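Stop Repainting Everything White

I grew up in a house where the kitchen chairs were orange. My aunt Iwona Adamczyk painted them one January when she was bored, and they stayed orange for 18 years, and I loved those chairs more than any piece of furniture I've owned since! So you can guess how I felt walking through three open houses in Utow last month and finding every single room the color of skim milk.

I get it, white sells. My neighbor Zbigniew Szczepańska spent $3000 having his whole downstairs done before he listed it, dark green dining room and all (oh, that dining room), and he got 2 offers the first week. Good for him. But he wasn't selling to me, and most of us aren't selling at all. We're just living in our houses as if a stranger with a clipboard might stop by.

A color you picked yourself does something for you at seven in the morning. I painted my hallway a deep mustard and my sister said it looked like a deli – well, I like delis. If I get sick of it, that's one Saturday and a gallon of something else.

And if a wall scares you, start with something little. A lamp base, a picture frame, the ugly stool in the garage. Spray cans are cheap, and you can do the whole job outside on some newspaper before lunch.
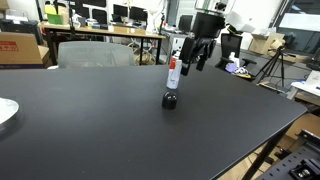
But what about resale?

Are you moving this year? No? Then paint the room. The people who buy it later can own a roller too.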